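Domel and Wastuder publish results of two-arm gripper comparison on household sorting

July 3, 2024
By the Domel press office
4 min read
Shares 76 | Comments 0 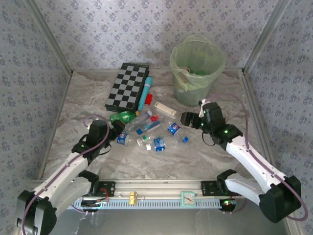 The two-arm test cell with bottles at the centre of the surface and the lined waste bin at the back right.

KINDITZ — Domel, which builds test cells for light robot arms, and the gripper maker Wastuder have released the results of a joint comparison of two sets of gripper fingers. The work was carried out at Domel's workshop in Kinditz and covered 1534 recorded picks of plastic bottles and other small household items.

The comparison was set up to answer a question that both companies hear often from customers: whether a soft finger pad is worth the extra cost when the items to be picked are light, smooth and of mixed shape. Plastic bottles are a hard case for small grippers. They roll when touched, they give way under pressure, and a clear bottle on a patterned surface is difficult for a camera to pick out.

The first set of fingers is Wastuder's standard hard finger with a ribbed face. The second has the same outline but carries a replaceable soft pad. Both were fitted to the same pair of arms, with the same controller and the same fixed camera. The controller was supplied by Grabner, which also provided the logging software. Grip force and closing speed were kept at the same settings for both sets.

Of the 1534 picks, 788 were made with the soft pads and the rest with the hard fingers. A pick was counted as good if the item was lifted, carried to the bin and let go inside it with no second attempt. A bottle that was lifted but slipped on the way was counted as a failure, as was one that caught on the rim.

The soft pads gave the better result on bottles lying on their side, and the gap was widest when the gripper closed near the neck. On small, hard items the two sets performed much the same. The hard fingers were quicker to line up on thin, flat items, where the thickness of the soft pad got in the way. Domel's advice to customers is to choose by the item they handle most, and to run a short trial of their own before ordering in quantity.

Pad wear was also checked. The pads were taken off and measured after every 100 picks. Wear showed first at the fingertip edge, and Wastuder will move to a firmer edge on the next version of the pad. The existing pad stays on sale and the two will be interchangeable.

Both arms were driven from the same rail and each could reach the central part of the surface. Early runs used one arm at a time. Later runs used both, with one arm clearing a bottle while the other moved into place for the next. Working this way brought out a problem with waiting times: when two bottles lay close together, one arm often had to hold back until the other had left the area. Grabner has since changed the way its controller reserves space around each arm, and the change is included in the current software release.

Items were laid out by hand in a loose group before each run, with no fixed pattern. Bottles were left lying at different angles, with caps facing different ways, and some of the surrounding objects were left in place as things the arms had to work around. The patterned surface and walls were kept throughout. Domel tests its camera settings on plain backgrounds as well, but customers' own sites are seldom plain, and the companies agreed that the published figures should come from the busier setting.

The fixed camera did well on bottles with labels. Clear areas of plastic with no label or cap in view were the main cause of missed picks with both sets of fingers, and those failures are listed separately in the report so that they are not mistaken for a fault of the gripper. A second round of tests will look at camera position and lighting. It is planned for August and will use the same arms and the same layout method.

The full report includes the settings for each run, a table of results by item type and the pad wear measurements. It is free to customers of all three companies and can be requested from the Domel sales desk. Customers who would like their own items included in the second round can send samples to the Kinditz workshop, marked for the test cell. Samples cannot be returned.

Soft pads for existing Wastuder grippers are available now in packs of two. Fitting takes a single screw per finger and needs no change to the controller settings.

Share this release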